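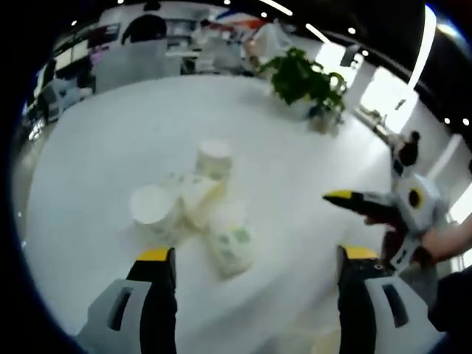
朗德姆种子图书馆迎来第400个品种，冬季开架一月启动

首页 新闻 活动 借种指南 菜园日记 联系我们

阅读时间：12分钟

朗德姆（Rondham），11月21日——Hunness种子图书馆今天宣布，馆藏的老品种蔬菜、豆类和香草种子达到400个。第400个入册的是一种攀缘菜豆，名叫Plilludent，在本地一户人家的后院里种了70年，从未进过任何种子目录。从明年一月起，朗德姆及周边村镇的居民都可以免费借走一小包，春天种下，秋后还回一小包新种子。

“我收到那个罐子的时候，手都有点抖，”种子图书馆负责人Birdie Brannigan说，“豆子是深紫色的，上面有一道奶白色的弧线，像有人拿细毛笔画上去的。我们在登记本上翻了一整个下午，又打电话问了好几位老园丁，谁也对不上号。那一刻真高兴！”

Plilludent菜豆由镇上居民Fuseini Issahaku送来。他的外祖母当年搬到朗德姆时带了一把豆子，种在朝南的砖墙下，之后年年留种。这个名字是怎么来的，家里人说法不一：有人说是一个村名念走了样，也有人说是外祖母自己编来哄孩子剥豆荚的。图书馆按家里人的习惯原样登记，没有另起新名。

“小时候我最烦的活儿就是剥豆，”Issahaku说，“现在我女儿也烦。我把种子送过来，一半是怕哪年雨水不好，家里这点儿全没了。放在几十户人家手里，总比放在我一个人的饼干盒里稳当。”

什么是种子图书馆

对第一次听说的朋友，借种的办法很简单。到馆里填一张借种卡，写下姓名、大致的种植地点（阳台、院子、份地都行）和想借的品种，就可以把种子带回家。每个品种每季限借一包，包里的数量视作物而定：豆类给得少一些，生菜和芝麻菜这类细小的种子给得多一些。收成以后，把留好的种子晾干，装进纸袋，写上品种名和采收年份，送回馆里。

没有还成也不要紧。蜗牛吃了，鸽子啄了，出差半个月回来全枯了，这些理由馆里都听过，借种卡背面甚至专门留了一栏让大家写“出了什么事”。那一栏现在成了全馆最受欢迎的读物。去年夏天有位借种人在上面写了满满一面，讲自家的南瓜怎样爬过围栏，在邻居那边结了全部的瓜，最后两家一起还种，算作一次。

馆方唯一坚持的是标签要写清楚。混在一起的种子没法再借出去，只能种在馆后面的“猜猜看”苗床里，等长出来再认。那块苗床今年长出了一种极甜的黄色小番茄，至今没有人来认领，十分欢迎知情者来信。

从一个抽屉柜开始

Hunness种子图书馆最早只是一个旧卡片柜，放在老粮仓一楼楼梯拐角的地方。那时候借书卡目录刚刚停用，柜子要送去回收，Brannigan把它要了下来，抽屉尺寸正好放得下种子袋。头一批种子来自她自己的份地：一种红茎甜菜、两种豌豆、一种没有人爱吃但开花极漂亮的萝卜。

消息是靠嘴巴传开的。先是份地上的邻居，后来是学校、教堂花园、面包房后院的香草箱。有人寄来叠成小方块的餐巾纸，里面包着香菜籽；有人寄来整根干透的玉米棒，邮费比玉米还贵。如今柜子换成了一整面墙的抽屉，老粮仓北侧那间没有窗户的小屋改成了储藏室，常年阴凉干燥，门口挂着温湿度记录本，谁进去谁抄一笔。

原来那只旧卡片柜还在用，里面专放当季最抢手的品种。第一格拉手松了，开的时候要往上抬一抬再拉，老借种人都会。

400个品种里有什么

馆藏里豆类最多，其次是番茄、叶菜和南瓜。香草的数量这两年涨得很快，许多是搬到朗德姆的新居民带来的。

Thảo Cù负责香草和亚洲蔬菜部分，她刚来的时候馆里只有一种紫苏，登记成了“红色罗勒（？）”。现在这一格里有几种紫苏、越南香菜、两种空心菜，还有一种她母亲种过的长丝瓜，嫩的时候煮汤，老了晾干可以刷锅。她特别想推荐给没有院子的朋友的是紫苏：一只深一点的花盆，一个能晒到半天太阳的窗台，从五月掐到入秋，越掐越旺。

“大家来问我这个怎么吃，比问怎么种的还多，”Cù说，“所以我开始在种子袋里塞小纸条，写一道家里做的菜。后来别人也学着写，现在番茄格子里有酱的方子，芥菜格子里有腌菜的方子，还有一张纸条只写了四个字：蘸盐，生吃。我觉得写得特别好。”

Iddrisu Aidoo管的是秋葵、豇豆和辣椒。朗德姆的夏天不算长，秋葵在这里并不好种，他花了几年时间从一批批种子里选早熟、耐凉的植株留种，今年终于在露天苗床上收到了饱满的种荚。这批种子会在一月的开架日首次出借，数量有限，欢迎有温室或者有耐心的人来试。

“我每年都挑最早开花的那几株，系上红毛线，谁都不许摘，”Aidoo说，“我太太摘过一次，做了一锅汤。汤很好喝，可那一年我等于白干！第二年我换了更粗的毛线。”

他建议第一次种秋葵的人把种子泡一夜再播，土不够暖时不要着急下地，苗期宁可干一点。借种时可以向他要一张手写的播种日历，上面的日期都是按朗德姆的霜期调过的，跟种子袋背后印的通用说明差得不少。

学校也来了

今年春天，本地区有17所学校领走了Hunness的“教室种子箱”。箱子里有菠菜、豌豆、向日葵和一种生长飞快的小萝卜，配有可以挂在墙上的记录表。萝卜是给低年级准备的，孩子们等不了太久；豌豆给高一点的年级，可以一直种到留种，把一粒种子变成一把种子的过程走完。

Fuseini Gbeho是这项工作的协调人，整个春季都在各校之间跑，后备箱里常年有土。他说最难忘的是一间教室把豌豆种在了暖气旁边，豆苗长得又细又高，学生们给每一棵都搭了毛线梯子，一直搭到天花板的挂钩上。豌豆最后没有结荚，孩子们在借种卡背面写了详细的报告，结论是“它们太热了，而且想出去”。

“那份报告我复印了一份贴在办公室里，”Gbeho说，“他们自己量、自己画、自己吵，最后得出来的道理跟园艺书上一模一样。明年他们要把豌豆种到操场边上，我已经答应去帮忙搭架子了。”

新学年的种子箱从一月开始接受预约。今年的箱子会加入Plilludent菜豆，每校一小袋，请各校务必留下一部分种子还馆。Issahaku先生答应到几所学校去讲讲他家那堵砖墙的故事，也会带上外祖母用过的剥豆盆。

Akpalu基金支持储藏室扩建

种子图书馆还有一件喜事要告诉大家。Akpalu乡土园艺基金将资助老粮仓储藏室的扩建，包括加装隔热门、更换两面墙的抽屉，以及添置一台专门用来清理细小种子的风选机。以往清理生菜种子全靠手摇筛子和一口气，吹重了种子就上了屋顶，吹轻了满盘都是绒毛。参加过这项工作的人听说风选机的消息，反应都相当热烈。

扩建工程安排在冬季淡季进行，期间借种照常，只是部分抽屉会临时搬到二楼走廊。馆方会在每个抽屉原来的位置贴上纸条，写明搬去了哪里。

新储藏室建好后，每个品种都会分成两份，一份外借，一份留底。留底的种子每隔几年拿出来做一次发芽测试，发芽率低了就安排重新种植。Plilludent菜豆已经做过第一次测试，Issahaku家去年收的豆子发芽又快又齐，两年前的也毫不逊色，Brannigan在登记本上这一行后面画了一颗星。

一月开架日

冬季开架日定在一月的一个周六，在老粮仓一楼大厅举行，从上午十点到下午三点，不收门票。具体日期确定后会张贴在老粮仓门口和镇上各处布告栏。

当天可以借种、还种，也可以带自家多余的种子来交换。交换不讲究等价，一把豆子换一小撮花籽完全可以，两手空空来看看也很欢迎。上午有一场留种入门讲座，由Brannigan主讲，座位60个，需要提前到馆里登记；内容从最容易的豆类和番茄讲起，再讲南瓜为什么容易串种、怎样用纸袋和夹子给花隔离。下午由Cù和Aidoo一起主持问答，大家可以把认不出来的种子、发了霉的种子、长得古怪的照片统统带过来。

大厅角落会设一张孩子的桌子，用旧报纸折育苗杯，现场播一粒向日葵带回家。Gbeho会在那边看着土，也看着地板。

中午有热汤和面包，汤料来自份地邻居们的冬储，主料很可能是南瓜（今年的南瓜多得不得了）。请自带碗勺。老粮仓门前的坡道可以通行轮椅和婴儿车，二楼暂时只能走楼梯，需要二楼品种的朋友跟门口的人说一声，会有人替您取下来。

带种子来的朋友，请注意下面几件事：

种子要完全晾干，用纸袋或信封装，不要用塑料袋。
袋子上写品种名、采收年份和采收地点。名字不知道就写样子，比如“后院墙根的扁豆，紫花”。
市售的杂交一代品种留下的种子往往性状不稳，可以带来交换，但不进馆藏。
有虫眼的豆子请先在冰箱冷冻室放几天，再拿进老粮仓。

征集老品种，也征集老故事

到了400这个数目，Hunness的热情一点儿没有减。馆方希望接下来多收一些家里代代留种、没有正式名字的品种，尤其是根茎类和洋葱，这两类目前在墙上还有不少空抽屉。洋葱的种子寿命短，家里如果还有前几年收的，最好这个冬天就送来。

送种子的人可以同时留下一段文字或者录音，讲讲它从哪里来、怎么种、怎么吃、谁种过。这些内容会抄在卡片上，和种子放在同一个抽屉里。Plilludent的卡片已经写好了，用的是Issahaku先生的原话，末尾一句是外祖母的叮嘱：最下面那一串豆荚不要摘，留着。

“来借种的人常常先站在那儿读卡片，读着读着就多借了两样，”Brannigan说，“我自己也这样。本来只想种豌豆，结果今年种了三种从来没吃过的叶子菜，有一种苦得厉害，可是我已经喜欢上它了。”

关于Hunness种子图书馆

Hunness种子图书馆设在朗德姆老粮仓，为本镇及周边居民免费借出可留种的蔬菜、豆类、香草和花卉种子，并为学校提供种植材料和讲座。馆内常年接受种子捐赠，也接受干净的旧信封、玻璃罐和还能用的筛子。

媒体采访、学校预约和种子鉴定，请到老粮仓一楼前台联系Birdie Brannigan或Fuseini Gbeho。需要Plilludent菜豆照片和品种记录的编辑，请在来信中注明用途。

读者评论

墙根下的洋葱
我家有一种红皮小洋葱，公公种了大半辈子，皮特别薄，切的时候眼泪止不住。明天就去翻种子罐，希望还来得及！

豌豆妈妈
我女儿就在把豌豆种在暖气旁边的那个班。她现在每次经过暖气都要说一句“太热了”。谢谢Gbeho老师。

阿禾
请问住得远的可以邮寄还种吗？去年借了生菜，今年搬家了，种子倒是收了一大包。

Hunness种子图书馆 回复 阿禾
当然可以，信封外面写“还种”就行，里面别忘了写年份。搬了新家也欢迎继续借！

老林
讲座登记是打电话还是一定要本人去？腿脚不太方便，坡道那边冬天会不会结冰。

Hunness种子图书馆 回复 老林
请家人或邻居代为登记也可以，报您的名字就好。坡道当天一早会撒沙，到了门口喊一声，我们出来接您。

蓝围裙
那种没人认领的黄色小番茄，果子是不是有一点点尖？如果是，我好像知道是谁家的，周末带照片过去。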